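We use cookies to improve your visit. Accept / Settings
Reading time: 1 minute

Helpers wanted for a home-built robot arm, Plunport

I am building a small arm in the shared workshop at Dukstead Yard. It shall learn to pack a lunch bag. I look for 3 people who can come on Thursday evenings from January. You should be patient and able to solder a little.

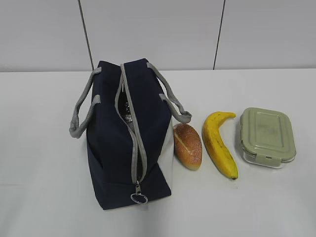 There is no payment, but tools and tea are free. Please write to Lozano at the workshop desk before 17th December.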